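**Monday, grasp-point notes, garment unfolding**

Carrying on from where Mekdes left the log. The question is still whether the wrist view alone can pick a decent first grasp on a crumpled garment, or whether we need the overhead depth as well, as Iulian has been saying since the spring with the patience of a man who owns the depth code.

Changes since last entry:

- Retrained the grasp scorer on the Mandley set plus our own crops, 1686 labelled folds altogether. Aqeel did most of the labelling and would like this recorded.
- Dropped the edge term. It loved hems so much that it would cross the whole table for one and ignore a perfectly good peak under its nose.
- Approach now stops short with the fingers open, re-scores from the wrist view, and only then commits. Costs 2 seconds a pick. Phyllis thinks that's extravagant. Phyllis doesn't have to untangle the sleeves.

Ran 70 picks this morning with the new scorer. 9 came up with nothing at all, and in most of those the scorer had chosen a dark crease, very confidently, as though a shadow were something you could get hold of. The old version did this too but had the decency to give it a low score. Suspect the crops: too many of ours have a crease bang in the middle, so it may have learned "middle" and called it "fold".

Knits are the awkward ones. A tented fold on a shirt gives the scorer two sides and a hollow, and it can't decide whether to pinch across the peak or put a finger down the hole. Tsion suggested scoring the pinch direction separately from the point.
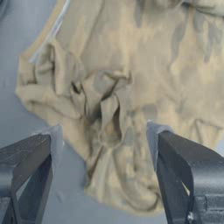

I've put that on the Feda branch with one head for position and one for angle, sharing everything underneath. Loss goes down nicely, which I've stopped taking as a compliment.

To do:

- Rebalance crops so the crease isn't always central
- Same garments, same crumple routine, angle head on and off
- Ask Iulian for the overhead depth on the failed picks, and try to look casual about it
- Find out who changed the approach height in the Joleck config to over double what it was. If it was me, say nothing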